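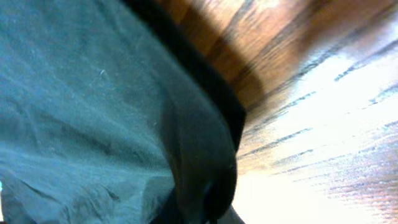

Figure 5. Wrinkled teal fabric with a darker fold near the lower center.

4.2 Down payment size and early payoff

The second part of the analysis looks at how the size of the down payment relates to early payoff of used car loans. Records came from two lenders, Nollum and Wiridon, and cover 700 closed accounts. Loans that ended in a total loss claim were removed before sampling, as were loans moved to a new lender within the first billing cycle.

Down payment was measured as a share of the sale price, before taxes and dealer fees. Trade-in credit was counted as part of the down payment only where the old vehicle carried no remaining debt. Wiridon reports trade-in credit and cash in one field, so its accounts were split using the signed purchase order. In 6 cases the purchase order could not be read and the account was dropped from the split, though it stays in the totals.

An account was treated as paid early if the balance reached zero at least one full quarter before the scheduled end date. Partial prepayments that shortened the loan by less than this were coded as on time. The rule is stricter than the one used in the Barrientos model, which counts any prepayment, and the two sets of results should not be compared directly.

Borrowers with larger down payments paid early more often, but the relation weakened once interest rate was added to the model. Buyers who put more money down also tended to receive lower rates – and a lower rate reduces the gain from paying ahead. The two effects pull in opposite directions and could not be fully separated with the data at hand.

Credit score was available for up to 80 percent of accounts in each price band. Missing scores were filled with the Zurora procedure, using income and length of employment as inputs. Running the model without the filled scores changed the size of the down payment term but left its sign the same. Payment timing within the month had no clear effect and was left out of the final model.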